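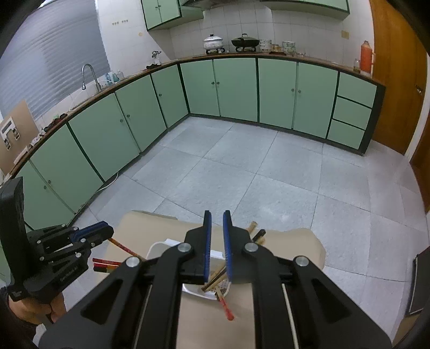

Chopsticks and the Zeranau grippers, third evening
Posted in: Home Builds > Hand-held grippers

fcollado
May 17, 2024
Hi all, long update, so get a coffee. I've moved from blocks to chopsticks, because my wife said blocks prove nothing (she's right, as usual). Spoons and cups were easy. Chopsticks roll, and when they're lying across each other on a plate the fingers want to take two at once. I'm still on the blue pads and the black plates with the triangular cutouts. Out of 19 tries at lifting one stick alone, I got 3 clean. What would you change first?
Fulgencio Collado

hivar_bench
Lovely to see this moving along! I'd change the pads. Mine were too soft, and a thin stick just sank in and twisted. Try something firmer with a shallow groove down the middle.

pinchpoint
Have to disagree with Hivar there, sorry. A groove is great until the stick comes in at an angle, and on a plate they're nearly always at an angle. I'd leave the pads alone and look for slop in the pivots. Snug up the fasteners, then see if the fingertips still wander.

hivar_bench
Fair, though I did say shallow :) Mine has gone 3000 cycles with the groove and I'm fond of it.

alcaraz_shed
Could you start with one stick on a bare table? I know it's less fun, but then you'd know if it's the grip or the pile.

fcollado
Good idea, and I'm a bit embarrassed I skipped it. Checked the pivots tonight and the left one does have some play, so a point to pinchpoint. I'll tighten that, do the bare table, and only then cut new pads. Does anybody know what thickness the Zidia sheet comes in?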